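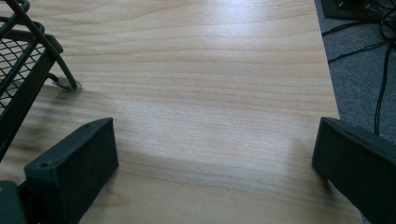 Table Service and Dining Rooms: Shared Tables
Reading time: 2 min

hdekker_facilities
The draft place-setting standard for the Jallia dining room is open for comment. Under the draft, each setting begins with a woven placemat, followed by the plate, and the cutlery is then taken from a wire caddy kept on the table. Comments received before the end of January will be considered for the final text.
Henk Dekker, Dining Services

funano_frontdesk
Our office supports the placemat requirement. The tabletops at our site are pale wood and show every scratch. We would ask that the standard state which side of the table the caddy should occupy.

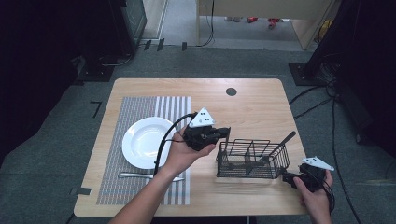

Plate and knife on the striped placemat, with the wire caddy to the right.

e.memon
The position of the knife requires correction before the standard is issued. Customary practice places the knife upright to the right of the plate, blade facing inward. A knife laid crosswise below the plate will be moved by every guest who sits down.
Ehsan Memon, Gallardo House

hdekker_facilities
The comment is noted. The draft is silent on the direction of the knife, and section 14 will be amended to address it. The caddy would remain on the right, within reach of the seated guest.

sukerico_events
We respectfully disagree with the caddy provision as a whole. At Sukerico, cutlery is laid in full before guests arrive, and the table is then clear for serving dishes. A caddy occupies space that a small table cannot spare.

e.memon
That may suit a banquet. In a staff dining room with 272 covers, the caddy shortens the setting time considerably, and unused forks need not be washed again. I would retain it and correct the knife.

funano_frontdesk
We concur with Mr. Memon on the caddy. On the knife, our guests have raised no objection to either position.

sukerico_events
Our objection stands. We ask that it be recorded, and that sites with small tables be permitted to omit the caddy.

hdekker_facilities
Recorded. An exemption for small tables will be drafted and posted in this thread. Please send any preferred wording by 2 p.m. tomorrow.

Contact the moderators | Copyright Jallia Dining Services | Back to top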